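Looking after statues, trading cards and boxed games at home

Most damage to collectibles happens on the shelf or during a tidy-up. The tips on this page need very little equipment and nearly all of it is in the kitchen already.

Before you start

Clear a table and cover it with brown paper. It stops small parts rolling, it shows up dust and flakes of paint, and you can write on it. Wash and dry your hands. Take off rings and watches before handling painted resin. Cotton gloves are fine for metal but they slip on glossy resin and they catch on fine details such as fingers and hair, so use bare clean hands or thin nitrile gloves for figures. 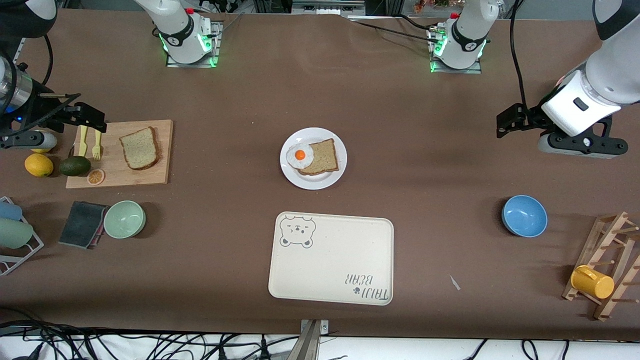

Fenna Koster wrote in to say that she gave up on gloves altogether after a Fanditz figure went through her fingers on to a stone floor, and that a folded bath towel under the work has saved two more since. She puts the towel on top of the paper and only takes it away for cards, which slide better on a flat surface.

Dusting statues and figures

Use a soft make-up brush, the wide sort sold for powder, and keep it for this job only. Work from the top down. For creases in cloaks and between toes, a child's watercolour brush does well. Do not use furniture polish, glass spray or baby wipes. Wipes leave a film that goes tacky and holds the next lot of dust.

If brushing is not enough, put one drop of washing-up liquid in a mug of lukewarm water, dip a cotton bud, squeeze it nearly dry and roll it over the mark. Roll, don't rub. Go over it with a second bud dipped in plain water and leave the figure to dry for a few hours before it goes back in the cabinet. Test under the base first. Some metallic paints lift at the first touch.

Tall statues that are held together with magnets should be taken apart before cleaning. Hold the heavier half still and lift the other straight off. Twisting chips the paint round the joint.

Loose parts

Accessories get lost more than anything else. Put them in a shallow tray with a raised edge while you work, one figure's parts at a time. A plastic lid from a food tub will do, or a drawer insert. Wash it first and dry it properly. White is the best colour because small parts show up against it, although clear pegs are a nuisance on any colour.
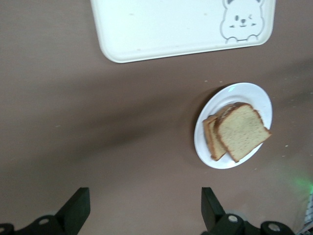
White tray with rounded corners and a raised rim.

When you have finished, bag the spare hands and stands together and write the name of the figure on the bag. Keep the bag inside the original box if you still have it.

Cards

Put a card in a soft sleeve before it goes into anything rigid. Hold it by the edges and let it drop in under its own weight. If it sticks, blow into the sleeve to open it. Never force the corners.

Binders should be stored upright, with the pages hanging straight. Laid flat in a pile, the bottom one takes all the weight and the rings leave a dent in the inner column. A binder that is said to hold 900 cards closes better with fewer in it. I stop when the cover no longer sits flat.

For bulk cards a shoebox is fine. Fill the gap at the end with a rolled sock so that the row stands up. Elastic bands should never touch a card.

Board games

Store heavy games flat and light ones on top. Split box corners can be mended from the inside with a strip of thin card and PVA glue. Clamp with clothes pegs overnight. Do not use clear tape on the outside, as it yellows and takes the print with it when it comes away.

Games with wooden pieces, such as the older Juntunen sets, can smell musty after a winter in the loft. Leave the box open in a dry room for 7 days with a saucer of bicarbonate of soda beside it. Keep the soda out of the box itself.

Sheets of punched card tokens that have warped can go between two sheets of baking paper under a stack of heavy books. Allow a week, and don't iron them.

Where to keep it all

Away from direct sun, radiators and the kitchen. Cooking grease travels further than you would think and it sets hard on matt paint. A north-facing wall is best. If the cabinet has lights in it, switch them off when you leave the room.

Check the shelves in November, when the heating goes on, and again in spring. Look for leaning figures, which usually means soft plastic in a warm spot, and turn or move them before the bend sets.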